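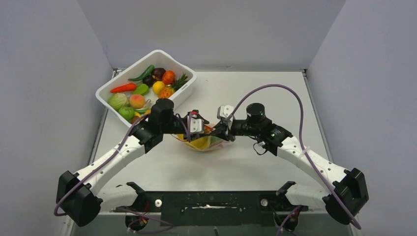
Two-arm tabletop station with toy produce, Cluravier bench.

Buying Your First Two-Arm Station: Questions We Get Asked
Kirkex equipment planning pages. Last updated 01/08/2026

We hear from a lot of teaching labs and small workshops that have a bit of money set aside and a long list of worries. If that's you, welcome! Take your time, and skip to whichever part is keeping you up at night.

Do we really need two arms?
Maybe not, and we'd be glad to talk you out of the second one if your work is all picking things up and putting them in a bin. One arm is fine for that. Two start to earn their place when something has to be held while something else happens to it, or when the items are big or floppy enough to be a nuisance for a single gripper. If you think you'll want the second arm within a year, though, buy a table wide enough for it now. Swapping the table later means measuring and bolting everything all over again, and it's a dreary couple of days.

What do people forget to put in the budget?
The small stuff, nearly every time. Cable ties, spare finger tips, a second set of bolts, bins, bowls, decent lighting. We suggest holding back 400 dollars for this before you spend a cent on anything exciting. A set of toy fruits and vegetables is a lovely way to begin, by the way – you get round things, long things and leafy things in one box, and they don't go bad over a holiday.

Should we plan for soft and bendy items too?
Please do, even if your first project is all firm shapes. Bags and flexible strips are where people find out whether the fingers they bought suit the work they have in mind, and it's much nicer to find that out during the return period. 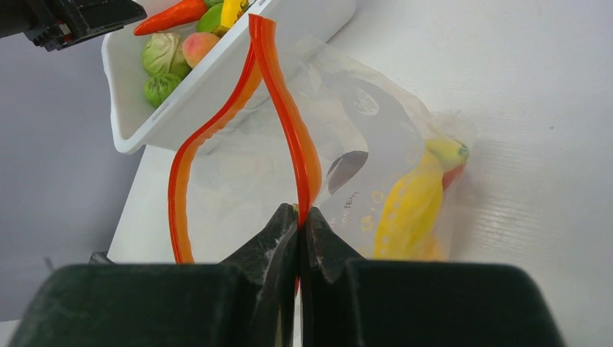

So when you ask a seller for a trial, send along a few of your own awkward items, and ask to have them tried with the exact fingers on the quote. Our Arnness customers put together a shoebox of odds and ends for this (zip bags, tubing, a sock or two) and mail the same box to every seller, which makes the answers far easier to compare.

How much room should we set aside?
For the Beneš table kit, leave 60 centimeters of clear floor on the side where people stand, and more if you expect visitors leaning in, as you will in the first month. Think about the walls as well. Plain, pale panels around the work area help keep background clutter out of your camera views, and they're cheap to add at the start.

Is there a yearly cost?
Yes. Our basic care plan is 307 dollars per station per year and covers a checkup and worn fingers. Motors aren't included, so ask for that price separately. A spare finger set on its own is 85 dollars, and we'd order one with the station.

When should we place the order?
If your budget year starts in January, send us your wish list well before then, even a messy one. We can hold a quote open while you wait for approval, and changing it is no trouble – most people change theirs at least twice.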